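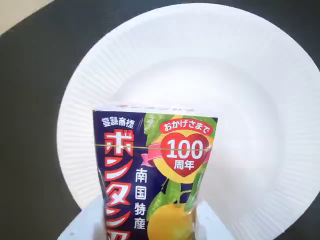 According to Aníbal Rebelo, the first thing to know about Ellier is that you can walk in without knowing what you want and walk out with a bag of something from a country you have never been to. He wrote that in the guest book by the door, and we have used it to introduce ourselves ever since.

About Ellier

Ellier is an import grocery on Dilten Street in Ulside. We sell packaged food, mostly sweets, tea, noodles, sauces and baking goods, from Japan, Sri Lanka, Portugal and a changing list of other places. The shop opened with one counter and 30 products. We now carry more than 200 lines and have taken over the unit next door, which used to be a shoe repair place. The old sign is still on the back wall.

How we started

The business was set up by the Ranasinghe family, who had been bringing tea and spices over for relatives and kept getting asked for more. Tea is still the largest part of what we sell by weight. The candy side came later. A customer asked if we could get the citrus drops she used to buy as a student in Osaka, and the supplier would only ship a full case. The rest of the case sold in 9 days, so we ordered again and added a few other kinds.

What we stock

Candy is on the left as you come in, sorted by country and then by flavor. Tea is along the back. Sauces, vinegars and cooking oils are on the right, with rice and dry noodles under them. Chilled goods are in the two refrigerators by the register. We do not sell fresh produce or meat. The market on the corner does both.

Labels and allergens

Every product with a label in another language gets an English sticker with the ingredients, the allergens and the best-by date. We put these on ourselves before anything goes on the shelf. If a sticker is missing or hard to read, bring the item to the counter and we will look it up. Recipes change from time to time, so please read the sticker even on things you buy often.

Special orders

We can order most items by the case, and some by the single pack. Orders go out to suppliers once a month. Goods from Japan take the longest. For December gifts, please ask early, as shipping slows down and some makers close their books. We take a deposit on full cases and none on single packs.

Visiting

The shop is open every day except Monday. Saturday is our tasting day, when we open a few packs and put out cups of tea from 2 p.m. until they are gone. There is a step at the front door and a level entrance from the parking lot behind the building. Ring the bell there and someone will let you in.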